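Search this site Enter keywords Go

Household Surfaces, Unit 4: Reading a Wood-Grain Tabletop
Notes by Ourania Tzanetos, room 227

Grain is a joy once you start looking for it! Before you wipe, sand or oil any table, find out which way the lines run — then work along them, never across. Knots are my favorite part (Boyang Feng calls them eyes), and the grain often bends around them in lovely dark swirls.

Light helps too. Crouch until a window or lamp reflects off the top, then move your head slowly. Scratches and dull patches jump out at the edge of the glare.

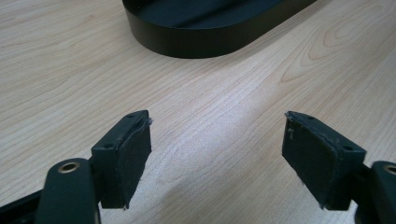
Try the same check at home on two tables, one pale and one dark, and sketch the grain of each. Mark any knots and bring your sketches to our next meeting. I can't wait to see them!

Related notes
Unit 3: Cloths and Brushes
Unit 5: Oils and Waxes

Contact Omar Semaan | © Flakalholm | Back to top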